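*Handout 6, Setting Up the Practice Kitchen and Supply Corner*
July 19, 2018

Welcome back! Last week we spent the whole session on shelves and drawers, and I promised we'd move on to my favorite part of the course, the working table. Bring your notes on "reach" from Handout 5, because we'll use them again right away. If you missed the session, Danilo Dela Peña has offered to share his sketches (they're better than mine).

## Where things live on a shared table

Think of the table as three strips running side to side. The strip nearest you is for whatever is in your hands right now. The middle strip stays clear. The back strip, up against the wall, is for things that can stand still for a whole session.

I love this way of dividing a table because it works at any size. Gerardo Bañez tried it on a folding tray at home and it worked there too!

**Back strip.** Lidded boxes, bottles, tubes, anything tall. Tall things in front mean you reach over them all day, and sooner or later a sleeve catches one.

**Middle strip.** Nothing lives here. You may set something down while you finish a move, and then it goes home again.

**Front strip.** One item, or one item and its partner (cup and spoon, jar and lid). When the pair is done, swap it for the next one.

A few words on boxes. A snap-on lid is a wonderful thing on a shared table: you can tell at a glance whether it's closed, and it gives you a flat top. Resist that flat top! Once one thing is parked on a lid, the box takes two steps to open, and people stop putting things back. Turn the label to face the room as well. Arnel Tagle asked whether labels matter when everybody knows what's inside. They matter for the person who joins in November.

## Wrapped cups

Clear plastic cups come up in almost every session, so let's get them right. Leave the film on until the cup is needed. Carry it by the sides and keep fingers away from the rim, even with the film in place, so that the habit is there when the film is gone. Put it down first, let go second. It sounds silly until you watch a light cup tip over because somebody was already looking at the next job.

On a glossy tabletop, lower the cup straight down. Sliding it in from the side is quicker, but film can drag and bunch up under the base, and then the cup rocks.

The back strip holds a white container with a light blue lid and a small orange item standing upright next to it, with the wrapped cup nearer the front.
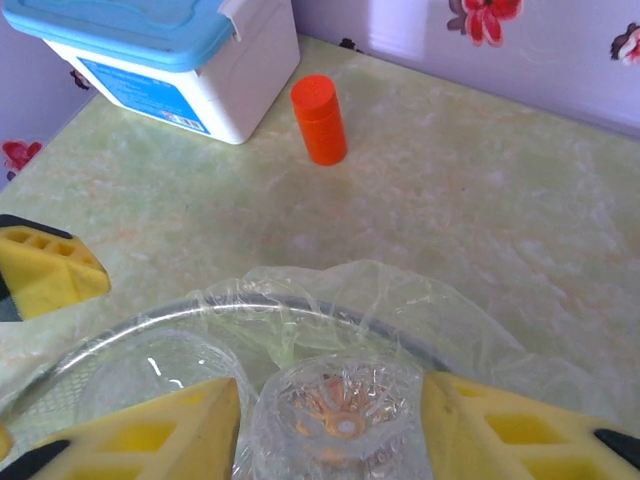

## Exercise: clear, place, return

Work in pairs, one moving and one watching, then trade. You'll need a lidded box, one tall item and one wrapped cup.

1. Clear the table completely and wipe it down.
2. Place the box at the back, label toward you. Leave enough room behind it for the lid to lift.
3. Stand the tall item beside the box. Check that you can pick up either one without touching the other.
4. Bring the cup to the front strip, by the sides, and lower it straight down.
5. Return everything to the shelf in the opposite order.

The watcher writes down every time a hand crosses over an object. Trinidad Baluyot's pair got to 11 crossings on the first try and 6 on the second, just from moving the box over to the other side. Left-handers, please try it both ways and tell me what you find!

## For next time

- Read the Evangelista chapter on small kitchens, up to page 19. Skip the boxed section on plumbing.
- Draw your own table at home from above, with the three strips marked.
- Bring one container whose lid annoys you. We'll be trading.

Berwyn Rowlands has the spare handouts if yours got splashed.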